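How to fold a lined track jacket so it stays flat in a drawer?

Asked Saturday, April 16, 2022 in Clothes and Laundry
152 views

Hello to all. I have a small bedroom and only one chest of drawers (Flivside, the narrow model), so every piece must be folded thin. T-shirts and pants are no problem. My problem is a sports jacket with a lining. The lining is slippery and the two halves slide away from each other, so when I open the drawer next morning it is already a ball.

I fold on the bed, because I have no table of the right size. First I fold the jacket lengthwise, and I try to keep the stripes straight as a guide. 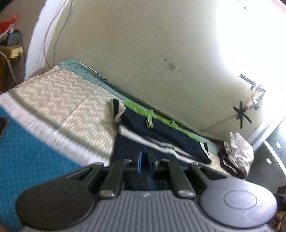
After this I fold from the bottom to the collar two times. Is it the wrong order? Or should I roll it? The drawer is 30 cm deep inside. I prefer not to hang it, my closet rod is full until August when I give the winter coats to storage.

3 answers

Tirden (4 votes)
Your first step is fine, but close the zipper before, if it has one. Then put the jacket face down, bring both sleeves over the back, and only then fold lengthwise. With the sleeves inside, the lining has less freedom to slide. Press the air out with your forearm from the collar to the bottom. For the last part I fold in three. I stand it in the drawer on the folded edge, between two thicker things like sweatshirts.
Also, a soft bed is not so good for this. Put a big book or a tray under, or pull the blanket very tight.

Flemura
roll it

Montoya
I agree with the sleeves, but I don't agree with standing it up. Mine always falls when I take out the neighbor piece. I roll from the bottom and tuck the roll into the hood. If yours has no hood, a wide elastic band is also okay, but not a tight one, it leaves a line in the fabric.

Comment from the asker: Thank you. I tried with the sleeves inside and a tray, it is much thinner now. I will see tomorrow morning.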